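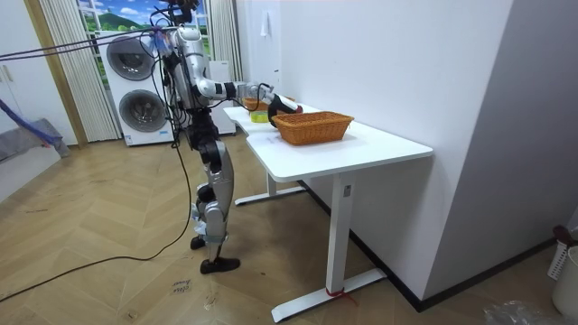
Hand over the big basket, day one of the trial.

10/16/22

Long one today, my feet hurt. I finally got to spend real time with the Skundik laundry package, the one Edero wants us to pay for by the month, and I have so many feelings about it! First, it's tall. I knew that from the brochure, but it's different when those silver legs are next to you and you're trying to squeeze past to the washer with your coffee.

Esmaeil Rezaei came over from the Konville office to walk me through the setup, and he was very patient (I asked him the same thing about the hand settings at least twice). The menus are nicer than I expected. The manual is not. It's 37 pages and the part on baskets is one paragraph, which seems nuts for a laundry product. I like the look of the black fingers, but wicker has a chunky rim and I want to see a lot more tries before I believe the sales sheet.

Cables, ugh. They hang off the shoulders and there's a power cord curling right across the floor. I stepped over it all afternoon like a show pony. I wrote CABLES in big letters on my list and asked Esmaeil what the home version does about them. He's going to find out.

Price is 40 a day for the trial, then 50 after June. Usman thinks that's fine. I think I'd want the folding add-on thrown in for that, and I told him so.

We get it for 3 more days. Tomorrow I'm bringing towels from home, the scratchy green ones, and better shoes.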